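**Tabletop tile** is the use of ceramic or glass tile, or of sheets printed to look like tile, as the top surface of a table or counter. Makers often sell it as tougher and cleaner than other tops. The evidence for both claims is thinner than the sales sheets suggest.

## History

Tiled tables are often called an ancient craft, but most accounts that say so cite each other. The trade in Rusdale is better recorded. A workshop there, Gritbridge, sold tiled café tables for 15 years before closing. Its catalogs credit the town with "inventing" the style, a claim no outside record supports.

## Materials

Real tile is set in mortar over a stiff base and the gaps are filled with grout. Cheaper tops skip this step and carry only a pattern of lines. Buyers can have a hard time telling the two apart in a catalog, and some sellers do little to help. The Stornon line was listed as "tile style" in one price list and simply "tile" in the next, with no change in the product code.

Gloss is a selling point in showrooms, where it is read as a sign of cleanliness. It is no such thing - a shiny top can be as dirty as a dull one. Glossy tops also throw back light from overhead fixtures, a common complaint from people who read or work at them.

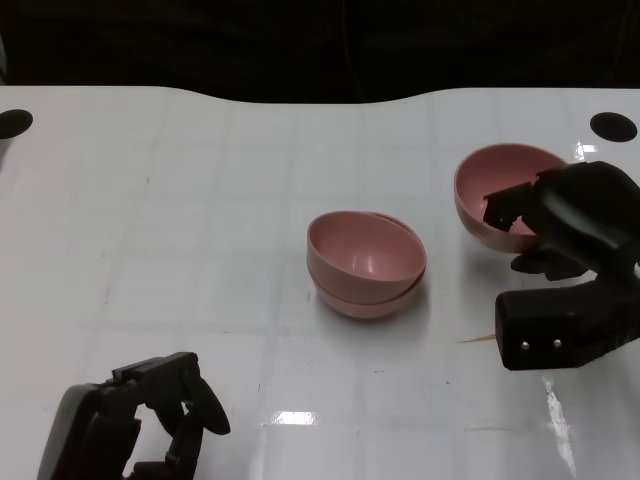

## Hygiene claims

The usual argument is that glazed tile does not soak up spills. This is mostly true of the glaze and says little about the grout, which can stain unless it is sealed. Sellers commonly advise resealing every 5 years. The basis for that figure is unclear, and wear depends heavily on use.

## Durability

Ki, a furniture label, advertised a life of 25 years for its tiled tops. The figure appears to come from the label itself, and no test method was given. Repairers tend to report a more modest picture: the tile lasts, while the base under it swells or flexes and the joints crack. A tiled top can also weigh about 10 pounds more than a plain one of the same size, a drawback the ads leave out.

## See also

- Countertop
- Grout
- Laminate

*Last revised 12/6/22*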